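Robot arm on the tray line, three weeks in

Posted by mwannasri — Wednesday, June 29, 2022

Halard put an arm on the tray line in our kitchen at Lekdale. We send out 591 trays on a normal day. I used to set plates and cups for a whole shift, and now I spend half of it feeding the arm and fixing what it misses. Pay is the same so far. Anyone else dealing with this?

nadhirah_p wrote:
We got ours in November. My wrists are better. The job is duller, though, and you can't talk to anybody because you're watching the thing.

S. Harahap wrote:
I don't agree that it's duller. I learned to teach it new positions and I'd take that over stacking any day. Ask for the training early.

nadhirah_p wrote:
They trained two people out of our whole shift. The rest of us wipe tables.

mwannasri wrote:
Same here, two people. I got picked for setup, so I do the practice table now. Blue tape marks off the squares, and I work with one plate and a yellow see-through container.

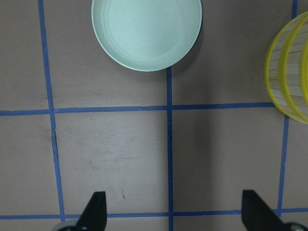

Joanne Gosling says the tape is the part that never gets counted, and at Pelupessy she spent an hour of every shift redoing it with no line for it on the time sheet.

S. Harahap wrote:
Then put it on the sheet. We did, and they gave us the hour.

Comments (2)

Bhavana V.: Did they cut hours for the people who weren't trained?

mwannasri: Not yet. Meeting is next week.

We use cookies to keep you signed in. Accept | Settings

Contact | © 2022 Vatetti Forums | Back to top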